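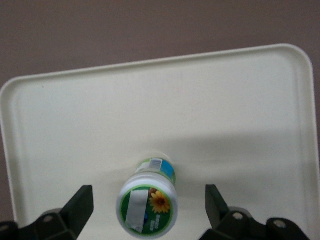
Nistden bench notes: wrist view vs. table view

Quick one before the Tuesday call. The pick-from-tray results are in and the wrist camera matters more than we thought.

Setup is the snack bench at Zekthorpe. Two arms, one policy, small item on the cream tray, grasp and lift. We trained on 2,795 demos, then ran 500 trials with both views and another 500 with the wrist view masked out. Success went from 400 down to well under half. Most misses were sideways — fingers closing next to the item, or clipping the lid and knocking it over.

Masking the table view hurt a lot less on the grasp itself, but the arm got lost more on the way in. Clutter is the likley reason.
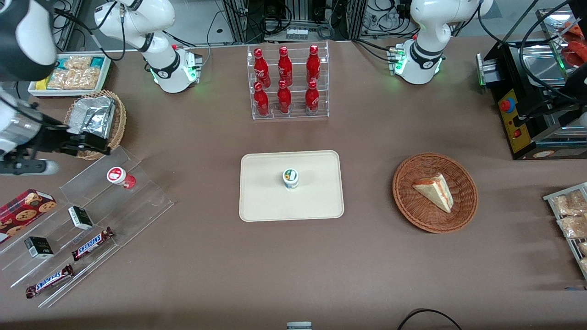

Red bottles on the stand, wrappers, the baskets — plenty for the policy to lock onto that isnt the target. Porkerari tried cropping the table view to the tray only, which got some of it back. Not all.

Next up: the Benítez loss, which weights the last bit of the approach more heavily. First run is going now, numbers in the September issue if it converges. Masking script is in the shared folder, old version is broken so please pull again.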